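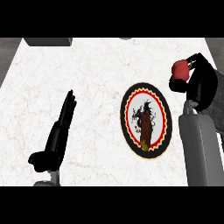 Right hand with the red thing just up and right of the plate, left hand parked open. Sim, on the marble table.

Quick one tonight, I have maybe half an hour before I have to be somewhere. Writing this down mainly so I don't have to work it out again in May like I did last time.

So the two-hand cell at Oltonwood. I look after the simulated copy of it, which means every time somebody touches the real one I have to go and touch mine. Last week the right hand got new finger tendons and the wrist went back on with a different spacer, and of course my model still had the old numbers. Result: every grasp landing a hair off. Not a lot. Enough to shove a plate.

What I did, in order.

Zeroed both arms first. I know, I know. I skipped it the first time round and lost most of Monday. The left arm came up fine. The right came up with the wrist joint reading 5 degrees off, and I spent ages blaming the spacer before I saw the old offset was still in the startup file. Two offsets stacked on each other. Took the old one out, restarted, fine.

Then the contact settings. These are the ones that bite. If the fingertips are too stiff the object pops out of the hand like a bar of soap, too soft and the fingers sink into it and you get a grasp that looks great and means nothing. I had the new fingers at the stiffness Van Dusen gave in their sheet and the round stuff would not stay put. Dropped it in small steps, ran the pick each time, wrote the number in the notebook. Ended up at 69 percent of the sheet value. The left hand is still on its old setting and I'm leaving it alone until somebody opens it up for real.

Friction next. Didn't change much here. The tabletop was set way too slippery, left over from some test last year, so anything you set down drifted. Put it back to the default. Why was it ever not the default. No comment in the file, no initials. Please put your intials in the file.

Plate. The plate's collision shape was a plain flat disk, and the one you see drawn has a rim. So the thumb could be inside the rim and the sim didn't care. Swapped in a proper shape with the edge on it. It costs a bit of speed but I'd rather have that than a thumb going through dinnerware. If you do this yourself, keep the shape simple, a ring plus a disk is plenty, don't feed it the full drawn mesh. I tried the full mesh once. Went to make coffee, came back, still on the first second.

After that, the parking pose for the left hand. Flat, fingers together and straight, pointing up the table. It used to sit half closed and higher up, and on a wide carry the right forearm would come past and clip it. Jolien Lambrechts found that one on the real cell, with a noise she described to me over the phone. Lower and flat gives more room. The thumb still sticks out more than I like, and there's no fixing that without changing the hand.

Then the long run. 2,932 picks overnight, same object, start position shuffled a bit every time. 41 bad ones. I went through the bad ones over breakfast and nearly all were the same thing — start position too near the table edge, arm goes almost straight, wrist gives up. That's reach, not grip, so the finger work is good enough to leave. I pulled the start area in and will run it again when the machine is free. The Grurnavier people have it booked till the weekend, so not soon.

Things I'd check first if you inherit this:

Startup file, offsets. Is anything in there twice.
Arms zeroed, both, even if you only touched one.
Save a copy of the settings BEFORE changing stiffness. I keep mine in a folder with the date as the name, this one is 08/04/2020.
Watch one pick at slow speed with the contact points drawn. You'll see sinking fingers right away, at full speed you won't.
Change one thing per run. I broke this rule twice on Monday and both times had to go back.

Still to do: the Woltham folks want the same setup with the hands swapped, so left does the picking. Should be a mirror job. It won't be, the cable limits on the left forearm are different and I bet they're not in the model at all. Also want to slow down the last bit of the release, the fingers open too fast and I don't trust how things settle. And the finger friction numbers are still a guess, the sheet only has a range.

If anyone has measured tip friction on these hands with the new pads, mail me. Even one number on the back of a receipt would help.

Ok, out the door. Comments are open, I'll get to them tomorow.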